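Oriana Urrutia
Nov 26, 2019

1/ Okay, knot thread. A few of you asked what I've been up to at the Hirnlow skills room and why I keep going on about thread at dinner, so I'm putting it all in one place and then I'll leave the poor group chat alone (probably).

2/ Short version: I'm learning to place interrupted stitches. One stitch, one knot, trim it, move along, do the next. You did it on pig's trotters at uni with your hands and thought you were pretty good. So did I!

3/ My goal for the month was 50 knots I'd be happy to show Pilar Salinas. Pilar has taught this at Setambridge forever and has the most polite way of saying "again" you will ever hear.

4/ First thing I had to relearn was where to hold the needle. I was grabbing it too close to the thread end, where it's weakest, and then wondering why it wanted to spin every time I pushed. Bit further along the curve and it behaves.

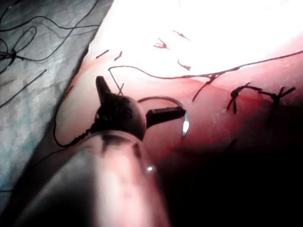
And then you have to let the curve do the work. I push in a straight line when I'm tired, which is just silly with a needle shaped like a half moon. Roll it through. Say it out loud if you have to, I do.

5/ Thread management is its own sport. Pull too much through and you've got no tail left to tie with. Pull too little and there's a great long loop of it wandering around waiting to catch on the last knot you did. I caught mine on the previous knot so many times in the first week that I started hearing it in my sleep.

6/ What helped: stop after the needle comes out, find the short end with my eyes BEFORE I start wrapping, then wrap. Sounds so basic. My favourite bit of advice all year and it's basically "look for the thing you want to pick up".

7/ Tension! I used to crank the first throw down hard because it felt secure. Pilar's line is that you want the edges to meet and say hello, you're not trying to strangle them. If the tissue puckers up between stitches you've gone too far. If you can see a gap you haven't gone far enough. The space between those two is smaller than I'd like.

8/ Also the second throw has to go the opposite way or you've made a granny knot, and a granny knot slips. My nana taught me to tie parcels with grannies and I've had to undo about a lifetime of muscle memory there, sorry Nana.

9/ Tails. Everyone has opinions about tails. Leave them too short and the knot can work itself loose, too long and they poke into everything and get caught up in the next stitch. Mine tend to stick out like little spiders' legs and I've grown fond of them, but I'm told neatness is coming.

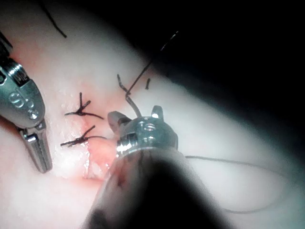 10/ Spacing, the thing I'm worst at. I start off beautifully even and then by the end of the row I'm squashing the last two together because I didn't plan ahead. Someone suggested starting in the middle and halving each side as you go. Tried it on Tuesday morning before work and it was so much better - I was a bit cross I'd never thought of it.

11/ Bite size goes with that. Same distance in on one side as you come out on the other, or one edge rides up over the other and it looks like a badly buttoned shirt. When it's right the line just sits there, flat and boring. Boring is the colour I'm painting everything this summer.

12/ Routine, for those who like that sort of thing: 15 minutes of just picking up and setting down the needle, then 40 of proper stitching, then a cuppa, then I go back and look at the row with fresh eyes. The fresh eyes are brutal. Knots I loved before the tea are not knots I love after the tea.

13/ I keep my notes in a Guillot notebook with the squared paper so I can draw the rows. Little crosses for good ones, circles for the ones I'd redo. August is nearly all circles. This month there are whole lines of crosses and I may have shown them to a stranger on the tram.

14/ Picking up thread deserves its own post. If you grab it with just the very tips it slides off, and if you bury it deep in the jaws it frays. Middle of the jaws, close gently, then move. And open them wider than you think you need to on the way in! I kept nudging the tail away from myself with half-closed jaws like I was playing hockey.

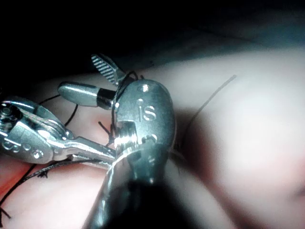
Jaws wide open, fine ridges along the upper one.

15/ Still to sort out: my left side, which sulks. Everything I can do going right to left, I do like a beginner going the other way. Next 3 sessions are all left side, no cheating.

16/ If you've got a trick for keeping the first throw from loosening while you set up the second, please send it. I've heard a double wrap, I've heard keep a bit of tension on one tail, I've heard "just be faster" (thanks, very useful). Replies are open, I'm back in Thursday.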